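Does White Paint Really Bounce Heat Away?

You may have read that painting a roof white keeps a house cool. It sounds too easy. A tin of paint doing the job of a fan? Before you believe it, let's see which bits hold up.

Sunlight carries energy. When it lands on something dark, most of that energy soaks in and turns to heat. When it lands on something white, a lot of it bounces off again. So far, so good.

But shade matters too. A white thing still makes a grey shadow, and a black roof under a big tree may well stay cooler than a white one in full sun.

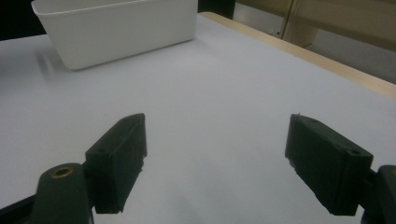

Is all white the same?

No, and be careful with anyone who says it is. Some of the sun's energy is light we can't see, called infrared. Two paints can look just as white to you, yet one soaks up more infrared than the other. Your eyes are not a good heat tester.

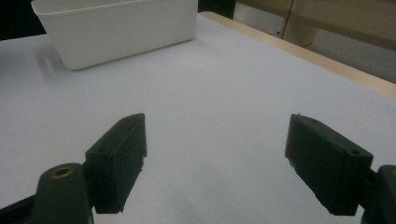
Dirt spoils things as well. A roof gets covered in dust, moss and bird mess, and a grubby white roof bounces back less sunlight than a clean one. Adverts like to show the roof on the day it was painted. I'd want to see it three winters later.

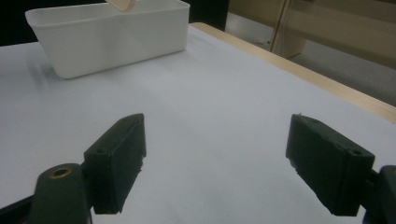
White surface, grey shadows.

What about winter?

Here is the part the adverts leave out. A roof that turns sunshine away in summer also turns it away in January, when you might be glad of it. In a cold, cloudy place the paint could be a waste of money. In a hot, sunny one it can be a real help.

Don't take my word for it. Put one sheet of white paper and one of black on a sunny windowsill, with a thermometer under each. Wait 19 minutes and read them both. Then swap the sheets over and try again, in case one end of the sill gets more sun. 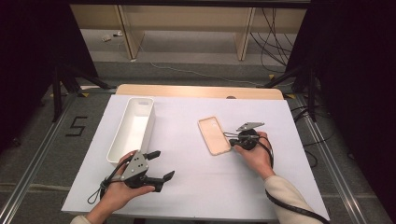 Kurka Museum | Young Visitors Team

If your two readings come out the same, write that down too. Was it cloudy? Was the paper very thin? A result you didn't expect is still a result.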